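# Chapter 5: Learning from Hand-Held Grippers

In Chapter 4 the human teacher moved the robot arm itself. This gives clean joint data, but it is slow, and the arm must be carried to each new room. In the present chapter we study another method, in which the teacher holds a gripper in each hand and does the task directly. The robot stays in the laboratory and learns afterwards from the recordings.

The main difficulty is to know where each gripper is at every moment. Marker cubes with black-and-white patterns are one answer. When a camera sees one face of the cube, the position and the angle of the gripper can be computed from it. 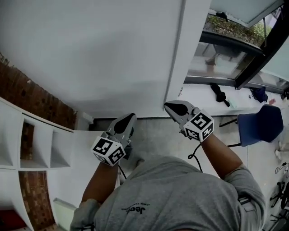 The second difficulty is the difference between a human arm and a robot arm. A person can reach along a wall with a bent elbow in a way that the robot cannot copy. Therefore each recorded path must be tested against the joint limits before training. In the Lukumay study, Bontu Teshome and Seren Watkins collected 2000 recordings, and 164 of them failed this test. They removed the failed paths and trained the same policy 3 times, with different random seeds.

After reading this chapter, you should be able to:

- compute a gripper pose from a marker cube
- check a hand path against the limits of a given arm
- explain why a hidden marker causes a gap in the data

## 5.1 Coordinate Frames

We begin with the frame of the camera, and we call it C.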